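Keeping a Two-Arm Laundry Cell Out of Trouble
Workshop tips, updated 2020-05-06

Our loading cell has two arms, one washer and a pile of clothes that never gets any smaller. We call it Gashaw, after the shelf it was planned on, and it has done 2,528 loads. 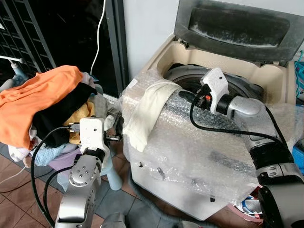
Most of what follows I learned by doing the opposite first.

Cables. Leave enough slack for the arm to reach its worst pose, then tie it down. The worst pose is always the one you didn't try. Ours was wrist turned fully in, elbow low, and it pulled a connector clean out on load 209. Now I run each arm through its whole reach by hand, power off, before I tighten a single tie. Hook-and-loop straps beat zip ties here. You will be undoing them again by supper.

Fingers. Lint gets into the finger joints and packs down like felt. A dry paintbrush gets most of it, and a wooden toothpick gets the rest. Don't use compressed air unless you want the lint further in, where it can enjoy some privacy. Every 8 loads is enough for towels. Fleece, do it every 4 and lower your hopes.

Screws. The small ones in the joint caps back out. Put a dot of paint across each head and onto the cap, and you can check the lot with a flashlight. If the paint line has split, snug the screw up. Snug. I have a jar of stripped ones if anybody wants proof of what comes after snug.

Lid. Teach the arms where the lid is when it's open, and check again any time the washer has walked during a spin. A finger's width is plenty to turn a tidy drop into a knock. I put tape on the floor at the feet, which also tells me who has been mopping. Wipe the window while you're there. It collects dust and lint at a rate I can only call ambitious.

Dropping clothes in. Come down over the middle of the opening and let go low. Let go high and a sleeve will catch the rim, and small cloths will hang there all afternoon. Have the program look at the rim before it closes anything.

The pile. Shake it out before you start. Arms are hopeless with knots, and so am I, but I complain sooner. Keep drawstrings, bras and anything with a hook for hand loading.

Spares worth having in the drawer: finger pads, one gripper cable, strap, the right hex key and a second right hex key. The Goditz pads last longer than the Lasstead ones but squeak on damp cotton. I went with the squeak.

Next page: leveling the washer feet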